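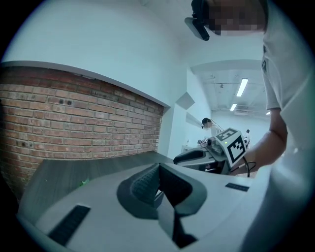 The long gray table against the brick at Nidinero, on a Friday.

I Fell for a Half Wall of Brick

I went to Nidinero wanting to hate it. White walls, white ceiling, tube lights: I've worked in enough rooms like that to know how my head feels by three in the afternoon. Then I saw the brick and, well, I stood there like a tourist.

It's red and a little uneven, and it stops partway up at a white ledge, with plain white wall carrying on above. I kept wanting to put things on that ledge (a fern! a radio! my coffee!) and I was very good and put nothing on it. The mortar is pale, and there are a couple of small dark holes in one stretch that I hope they never fill. My own apartment has brick too, but somebody painted it beige in the eighties and I've spent 20 weekends with a scraper regretting my lease.

The table is gray and flat and has no opinions, which I mean as praise. A fussy oak thing would fight with the wall. I asked where it came from and was told Kevton, secondhand, 149 dollars, delivery extra. I paid 700 for mine and it wobbles.

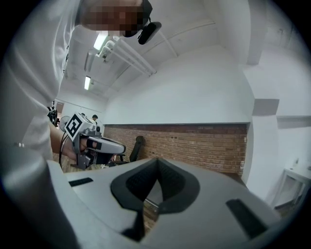 Linex Magazine / Rooms & Interiors Desk

Now look up, since I did, for most of the visit. White pipes run together across the ceiling, and the duct is right there in the open too. Five years ago I'd have told you to box all of it in. I've come around! Painted the same white as the ceiling, pipes sort of calm down, and you keep every inch of height.

The lighting is where I'd spend money. Fluorescents are bright and even, great for close work with your hands, but they do brick no favors at all. I'd leave them up for the working day and set one low, warm lamp at the end of the table for later. Solís has a squat little clamp model for 88 dollars that I've been circling since April. Point it along the wall, never straight at it, and the rough bits throw small shadows.

I'd leave the rest alone. No rug, no framed posters, and please, no neon sign with a word on it. Maybe the fern. I went home and scraped for another two hours, and there's now a patch of red by my stove the size of a dinner plate.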